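# Wanted: people who can stand a bit of mess, for a tidying trial at Ganham
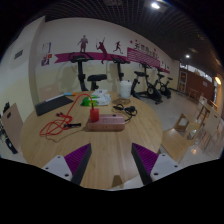 *Ganham Noticeboard, no. 47, page 39*

Every few months someone decides that a shared room will stay tidy if only the right box, label or hook is put in it. Kullus has decided it again, and has asked for people to try its new cable and table kit. I have agreed to run the trial. I have not agreed that the kit works, and I would like to hear from people who doubt it too.

The trouble is easy to see on any round table next to a row of exercise bikes. A pink power strip, a red cable in a tangle, a black charging cable in a heap, wet wipes, a tablet case with a marker on top of it. Each thing has a fair reason to be out. Put together, they leave you hunting for somewhere to set down a drink.

Kullus says its kit will "settle" a table like that. I asked what "settle" meant and was sent a leaflet. Pilteck, who made the clips, say they will hold up to 1,000 openings. They did not say who opened them, or whether that person was in a hurry to get home.

**What you would do**

- Use the room as you normally would, bikes included, for one session a week through November.
- Put the table straight before you leave, with the kit in some weeks and without it in others.
- Fill in a short sheet. Blunt answers are welcome. "Did not bother" is an answer.

**Who we want**

Adults who already use a shared gym, clubroom or staff room. You need not be neat. If you own a label maker, please mention it on the form, as Kullus had far too many such people last time and the results were rosy. Anyone who has worked for Kullus or Pilteck is ruled out.

**What you get**

£39 at the end, paid whether you liked the kit or loathed it. Travel is not covered. There was talk of a free kit for everyone, but I have not seen it in writing and would not count on it.

**What happens to your answers**

They go to Makokha, who will do the sums and have no share in sales. I have asked for the poor scores to be printed beside the good ones. Kullus has said yes to this by telephone, and I am waiting for the letter.

**To apply**

Ask for form 244 at the Ganham front desk before 6 pm. Forms left on the table will not be read.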